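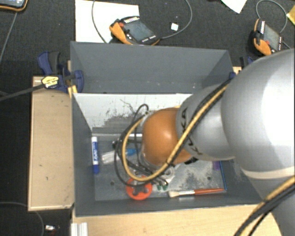
Gilang Pangaribuan
Second-year student, Storage and Workspace Design, Hareck

Project report: One open bin for small things, or a place for each?

Background

The assignment came with a claim attached. The handout for our unit, taken from a guide by an organizer company called Piltovard, says that a workplace where every small item has its own labeled spot is always faster than one where items share a container. I was asked to "demonstrate" this. I would have preferred to be asked whether it was true, and in the end that is how I ran the project. My advisor, Lakshmi Alva, let me.

My subject was the kind of mixed bin that most shared workrooms end up with. A marker goes in, then a brush, then a plastic tube, then something round and orange-red with a cross-shaped opening that has lost whatever it belonged to. The Piltovard guide calls this "dead storage." I don't think that term means anything, and the guide doesn't define it.

What goes in

I kept to light, ordinary things. The marker is white with blue writing and a blue cap, and people reached for it more than anything else. The brush was second. The rest were small parts, including two little green pieces. Nearly everyone I asked wanted to throw the green pieces out and then didn't.

I noticed early that color matters more than the guide admits. Orange-red on a gray floor is easy to spot. A clear or whitish tube is much harder, though the one with the bright blue piece at its end gets found by the blue. The guide has a full chapter on label fonts and one sentence on the color of the container.

The trial

Nine people each looked for nine items, one at a time, which gave me 81 searches in the open bin. I then repeated the same 81 with a set of Kikel drawers, one item to a drawer, labeled on the front. Martim Amaral held the stopwatch for the first half and I took over for the second. That is a weakness. Martim starts the watch on the word "go" and I start it a little after, and I didn't notice until we compared.

People were allowed to look before they reached. They were not allowed to tip the bin.

What I found

The drawers were quicker for the two small green pieces and for the clear parts. They were slower for the marker and the brush. Most people could see the marker from where they stood, and a drawer adds an opening and a closing to a job that had neither. If you include putting the item back, the bin wins for the large things by a margin I can believe even with the stopwatch problem.

The guide's claim that labeled spots are "always" faster did not hold up in my trial. I would not go further than that. Nine people is a small group and all of them were students who already knew the drawers.

I should also say that the bin was never very full. Musa Onyeka, who read a draft, pointed out that a bin with five times as much in it would be another matter altogether. He is right and I didn't test it. The guide didn't test it either, as far as I can tell.

Wear

I had planned a section on cleaning and cut it down to this. A gray floor hides less than people think. Scuffs show, and there is a pale, dusty-looking patch right of center that kept catching people's eyes during the searches. Two people named it when I asked what had slowed them down. The two small round holes in the floor came up as well, with one person taking the left one for a black button.

The back has dark scratches and a worn smudge. I can't say how old any of the marks are, so I make no claim about how fast a surface like this wears. The Rodrigues catalog gives a life of 800 uses for its own liners without saying what a use is. I left the figure out of my comparison.

Cost

I priced the drawers and a single bin, then dropped the comparison. The drawers come as a set and include labels nobody in the trial read after the second search. Any number I gave would depend on how many of the drawers you really needed, and I could make it come out either way.

What I would change

One person on the stopwatch. A fuller bin. At least one group who had never seen the drawers before. I would also add a lighter floor, perhaps just a sheet of card, to see whether the dark parts and the clear parts trade places in the results. I suspect they would.

Advisor's comments

Good that you questioned the source. Your paragraph on color is the strongest part of the report and it is buried, so please move it up before you submit the final version. You are harder on Piltovard than on your own method in places. The two timekeepers need a proper paragraph with the start delay estimated, and the cost section should either be done or removed. L. Alva

Appendix A has the search times by item. Appendix B is the instruction card as it was read out to each person.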